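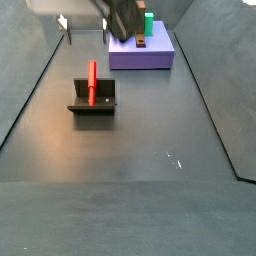 Gripper comparison at the Ovmont bench, November

The fixed view of the cell. The red piece is standing in its black bracket, and the gripper is over the left part of the purple box, next to the tall brown block.

We had two parallel grippers on loan and one arm to put them on. The Unness came first, then the Stefanou. Both ran the same job with the same parts, from the same control program, written by Britt-Marie Hellström for an earlier project and changed as little as possible for this one. The controller was the Vurnarora in both cases.

The job is to pick up the red piece and bring its lower end to an opening in a brown block. Each gripper got 100 tries. A try counted as good if the piece seated without the arm going over its force limit. A dropped piece counted as a miss, and so did a stop by the controller. We did not restart a try once it had begun.

Results

Unness: 63 good out of 100. Most of the misses were on the approach to the opening, with the red piece turned a little in the fingers. Closing speed made no difference that we could find. Closing force did, but turning it up made the piece shift at the moment of the grasp, so we put it back to the middle setting and left it there.

Stefanou: better, but we changed the finger pads after the first tries and do not think the two totals should be put side by side. We will run the full set again with the new pads before giving a number. The old pads had a worn corner, which we should have caught when we mounted them.

Cameras

There are two views of every try. The fixed camera is good for checking where the arm was when something went wrong. For the last part of the job we look at the wrist camera almost every time — the fixed one is too far off to show how the piece sits in the fingers.

The wrist view at the slot. The red piece is between the two metal fingers with its tip at the upper end of the brown block, and a green cube sits on either side. 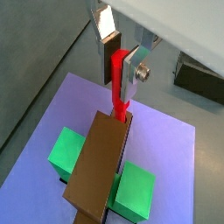 We compared settings for the wrist camera as well. Automatic exposure was the worst choice, as the picture changed brightness each time the fingers opened. Fixed exposure with the overhead light on was fine for both grippers. The camera mount needs a better clamp. It moved twice during the Unness tries, and each time we had to calibrate again, which took 5 minutes when it went well.

Mounting notes

Both grippers use the same bolt pattern, but the Unness needs an adapter plate and the Stefanou does not. The plate moves the fingertips out by 6 mm. Enter that in the tool settings before the first move. We forgot once and the arm stopped on contact with the box — no damage, but the starting position had to be taught again.

The cable on the Stefanou is short. Route it along the outside of the wrist and leave slack for a full turn. Tape held well enough for the trial, but we would not leave it that way for daily use.

Next on the list are the repeat run with new pads and a set of tries with the block turned to a different angle. The settings files for both grippers are in the shared folder under Ovmont, one per gripper, with the force values in newtons.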